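The garrison at Hoklow should not be closed to pay for new vehicles

In the new defense budget there is one line which most readers will pass over. It says that the garrison at Hoklow will be "consolidated" into the larger base at Okness, and that the money saved will go to the modernization of the armored transport fleet. I have read this line many times, and each time I trust it less.

I am not against modernization. Many of the trucks and carriers our soldiers use today are older than the soldiers. The new Fletero carrier is, as far as I can judge from the public papers, a good vehicle, and the army has waited a long time for it. My objection is to the way it will be paid for.
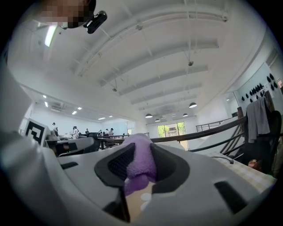

The ministry presents the move as simple bookkeeping. There are 3,000 soldiers at Okness and 800 at Hoklow, and one base costs less to run than two. On paper this is correct. But Hoklow was placed where it is for a reason, and the reason did not disappear when the budget became tight. It stands on the only good road to the northern valley. From Okness the same road is 40 miles away, over a pass which is often closed in winter.

In a crisis, a unit that is already near the road is worth more than a better equipped unit on the wrong side of the pass. The ministry answers that the new carriers are faster. They are, but a fast vehicle also waits when the pass is under snow.

There is also the question of maintenance. The repair shops at Hoklow serve the whole northern command, and the people who work in them are mostly civilians with families and houses in the town. The plan assumes that they will all move to Okness. I think many of them will look for other work instead, and it takes years to train a good mechanic for tracked vehicles. I did not find any cost for this in the budget papers.

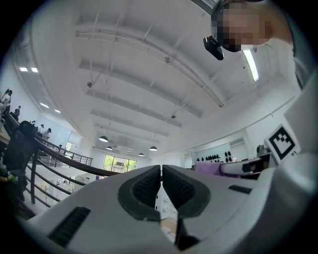
What the savings really are

The ministry relies on the Reisinger report, which was ordered before the present plan existed. The report compares the cost of heating, guarding and repairing the buildings. It says very little about readiness, and this was not its task. To use it now as proof that the closing brings no military risk is, in my opinion, not fair to its authors or to the public.

Parliament could take a slower way. Let the first carriers be bought with the money that is already approved, and let the decision on Hoklow wait 2 years, until the army has used them through real winters. If the commanders then say that Okness alone is enough, I will accept it. Such a delay costs something, I know – but a closed garrison is very hard to open again, especially when the land has been sold.

The defense committee will take up the plan in November. I hope its members will ask for a readiness study before they vote, and that they will ask for it in public. 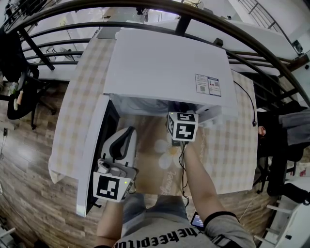 Opinion | By our defense columnist
Aug 28, 2020

A note to the readers who wrote to me after my earlier column on reserve pay: I will return to that subject when the ministry publishes the new pay tables. Several of you asked if reservists from Hoklow would keep their present place of training. The budget papers do not say, and the press office has not yet answered my question.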